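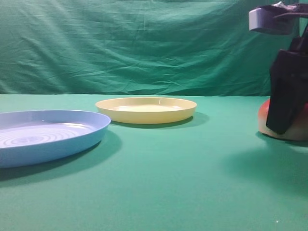
Garra Flosto junto à peça vermelha e branca, pratos azul e amarelo na mesa.

9 de junho. Avaliação do kit Oravec, bancada Flistitz. O folheto promete 100 % de preensões com peças redondas. Fiz 58 tentativas e 6 falharam. Falta saber se o suporte chama a isto "calibração".

O manual dedica 2 páginas à força dos dedos e nenhuma ao brilho da casca. Continuo sem perceber o preço da licença.

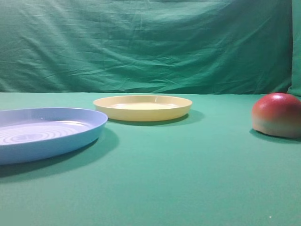 Mesa sem braço à vista: dois pratos e a fruta à direita.

Repetir com outra luz antes de responder à Prallwood. Por mim, não se compra já.

Entradas recentes
Flosto: folga nos dedos
Oravec: instalação

Pesquisar no caderno

© Prallwood | Voltar ao topo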